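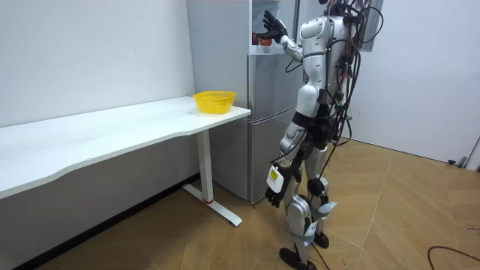 Humanoid at the refrigerator, household handling task.

Zokska student project: call for participants, spring intake

Zokska is a student robotics project run as an evening course unit. Participants programme and operate a full-size humanoid with multi-fingered hands on household handling tasks. We are looking for 14 participants for the next intake. Places are unpaid and count towards the practical element for those enrolled on a taught course.

The current task, Estix, concerns fruit in a refrigerator and a basket on a table beside it. The robot has to open the door, locate the item on the shelf, grasp it and place it in the basket. Teams of 2 share the work – one operates, the other logs and watches the cables. Roles swap at the half-way point of each session.

What the work consists of

Most of the hours go into recording, checking and labelling attempts. Each attempt is logged with start position, item, grasp type and outcome. An attempt without a complete log is discarded, whatever the robot did. The target for the intake is 3000 logged attempts, shared between all teams.

The remaining time is spent on the grasp controller. Finger closing order, wrist angle at approach and clearance to the shelf edge are all open to change, and each team submits its own settings file at the end of term. 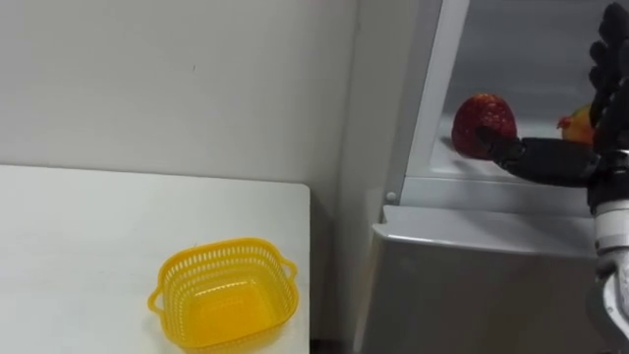

Do I need to have worked with a robot before?
Previous robot experience is not required, but you should be able to write and debug a short Python script on your own.

Requirements

Aged 18 or over on the first day.
Basic Python and comfortable with the command line.
Available for one evening session a week, three hours, for the whole term.
Able to keep written records to a fixed format.
Completion of the safety induction before the first session. There is no second date for this.

Useful but not essential: linear algebra, some experience with camera calibration, any soldering.

Hidayat competition

Teams that finish the term may enter Hidayat, the internal competition held in October. The course is the same table, basket and refrigerator, with item positions drawn on the day. Scoring is on completed placements, with a deduction for dropped items and for contact with the door. Entry is optional.
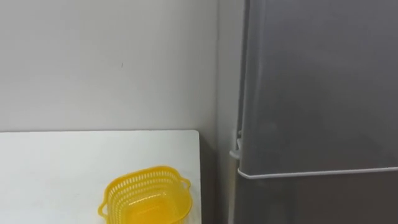
Table, basket and refrigerator, Zokska student project, Jimunska Workshops

How to apply

Send a statement of no more than 200 words and one sample of code you wrote yourself. State which evenings you can attend. Applications go through the form on the Jimunska Workshops site – please do not send them by post. CVs are not read at this stage.

Shortlisted applicants will be asked to a short practical session, which involves reading a log and finding the faults in it.

Call published January 16, 2026. It stays open until all places are filled.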